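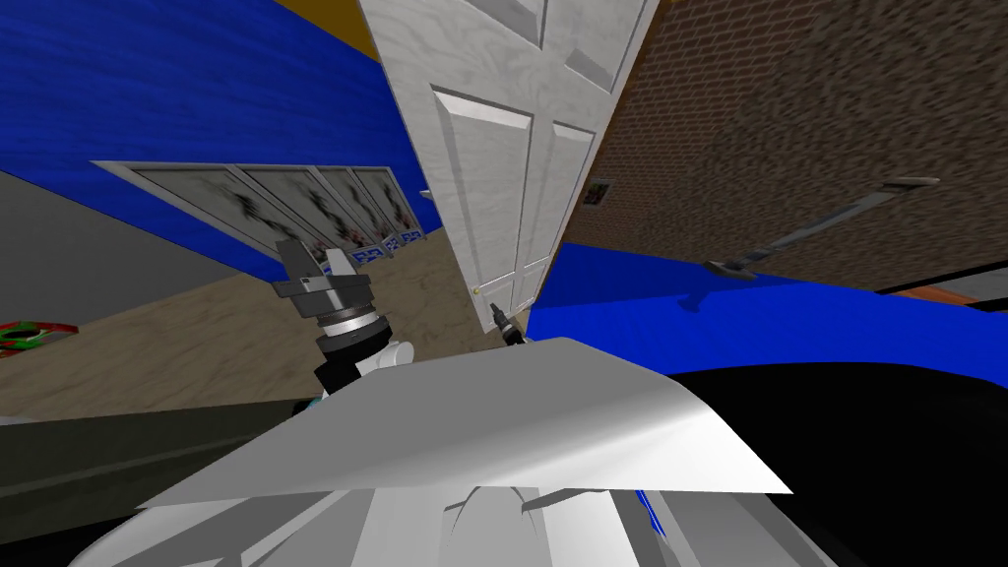

Room model: white six-panel door, blue wall, four framed pictures.

April 16, 2024
By the Calimlim office desk

Ticket: Tedine backup says "Complete" when it isn't
Status: Open (vendor wants to close it, we don't)

Problem as first reported

The nightly Tedine job copies our projects folder from the office server to the Jadine storage box in the back room. Every morning the Tedine panel shows a green check and the word Complete. On trying to restore one old project, we got an empty folder. The folder name was there and so were the subfolders. No files in any of them.

Source folder: 1,729 files.
Copy on the Jadine box: 691 files.
Tedine panel: Complete, no warnings, no errors.

First reply from Tedine support

They asked us to restart the server, restart the box and run the job again. We had already done both and said so in the ticket. Did it again anyway so it couldn't be held against us. Green check, 691 files.

Second reply

"This is usually caused by network interruptions." Maybe it is, for other people. We ran a large copy by hand from the server to the same box over the same cable and it went through without a pause. All files arrived and opened. If the network is dropping out, it is doing so only when Tedine is using it, and at the same file every night.

We also asked why a network interruption would produce the word Complete. No answer to that one.

Things we checked ourselves

Free space on the Jadine box: plenty. The by-hand copy sat next to the Tedine copy with room to spare.

Permissions: the Tedine account can read and write everywhere it needs to. Logged in as that account and opened a dozen of the missing files from the source folder with no trouble.

Antivirus: we run Stidum on the server. Support was very keen on this. Turned Stidum off for one night, against our better judgment. Same result. Turned it back on.

File types: no pattern. Missing files include drawings, spreadsheets, plain text notes and scanned receipts. The ones that copied include all of those too.

Long file names: this is where it got interesting. Sorted the source list by the full length of the path, folder names included. Everything over 200 characters was missing, but so was a good deal that came nowhere near that. So path length may be part of it. It can't be all of it, and we would like that noted, because we could see where the next reply was going.

Third reply

"Please shorten your file paths." As expected.

We shortened them. It took most of an afternoon and broke links in several spreadsheets, which then had to be fixed by hand. Ran the job. The count went up a little and stopped well short of the full folder. The panel said Complete, as it had on every other run.

Reading the log

The full log is not in the panel. You have to turn on detailed logging in the settings file, restart the service and wait for the next run. The help page on this describes a menu that isn't in our version.

With detailed logging on, there is a line partway through the run that reads "list truncated, continuing with partial set." After that line it copies what it has, counts what it copied, compares that count to itself and reports success. That is our reading of it, at least. We sent the log and asked support to tell us if we had it wrong. They haven't said we have.

Workaround for now

Split the one big job into 2 smaller ones, by client folders A to L and M to Z. Both finished with every file in place, going by our own count. We are not going by the check mark anymore.

A plain scheduled copy also runs after Tedine, onto a separate drive. It's slow and has no panel. It has copied everything so far.

Fourth reply

Support says the issue will be "addressed in a future release" and asked to mark the ticket resolved. We asked which release. They said they had no date to share but that June was "a possibility." The last update was also supposed to improve reliability, and this problem is in the version that came out of it.

What we need before closing

A build where one job copies the whole folder. A panel that shows the source count beside the copied count. An error, in red, when the list is cut short. Until then please leave this open.

If you run Tedine on anything you'd miss, restore a few old folders tonight and open the files. Don't stop at the folder names, since those copy fine.

Recent tickets
Jadine box drops off the network after power save
Stidum scan runs during office hours despite schedule
Tedine settings file resets after update
Scanned receipts saved with the wrong year
Shared printer prints blank second page

Contact the office desk | Copyright 2024 Calimlim | Back to top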